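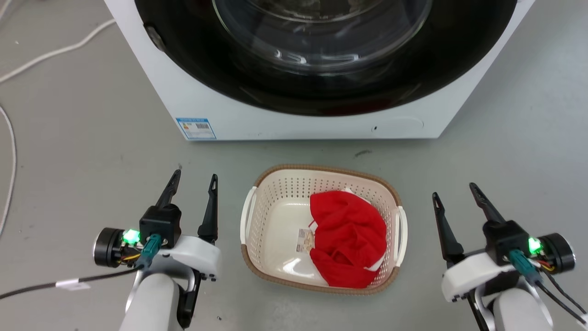

Textile Care, week 3: Water and Detergent
Tutor: Ngaio Pearce

Water wets cloth badly on its own. Its surface tension keeps it in beads, so it sits on top of greasy fibres. Surfactants lower that tension and let the water soak in.

Each surfactant molecule has two ends – one drawn to water, one to grease. The grease ends gather round a speck of oil and lift it off the fibre.

Hard water uses up part of the dose, and builders are added to soften it.

Enzymes work on protein and starch stains. Most do well at 30 or 40 degrees. Keep them off wool and silk, which are proteins too.

For Thursday: read the Grallard handout and bring 3 swatches of undyed cotton, 20 cm square.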